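Grade the Log, Not the Run
Opinion, by Oona Sjöberg

The Brostley student manipulation contest scores one thing: fruit in the cup when time expires. I have judged it for four seasons and think the rule should go before entries open in September.

The task is blueberries into a collapsible cup, with leaves mixed in as distractors. A team gets 2 scored runs. With a sample that small, the ranking is mostly noise. A berry rolls a few millimeters and a sound controller loses to a lucky one.

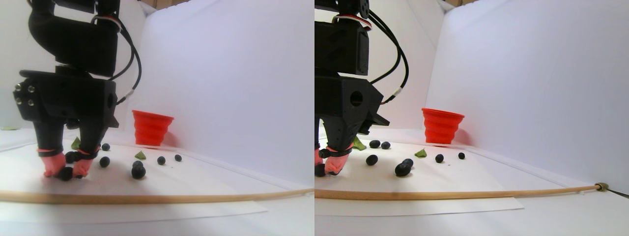

Students respond to the rule as written. They tune for the layout they practiced on and stop recording failures, which earn no points. Last season I read 18 team reports. Most gave a success rate. Few said how many attempts it was based on.

My proposal is to require 20 logged attempts, submitted before the event, with every miss labeled: slipped grip, wrong object, bad approach, missed cup. Half the score would come from that log.

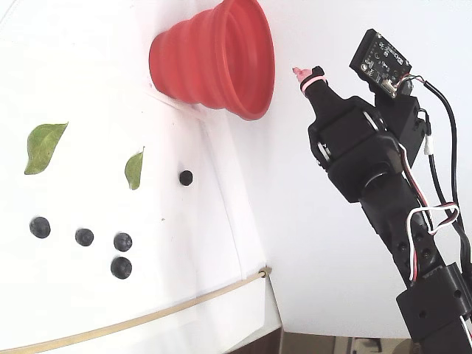 Anneli Miettinen, who coaches the Grultby club, objects that logs can be faked. They can. Judges could rerun a few attempts from each log and compare. That takes bench time, and the schedule would have to lose the exhibition round to make room for it. I would accept that trade.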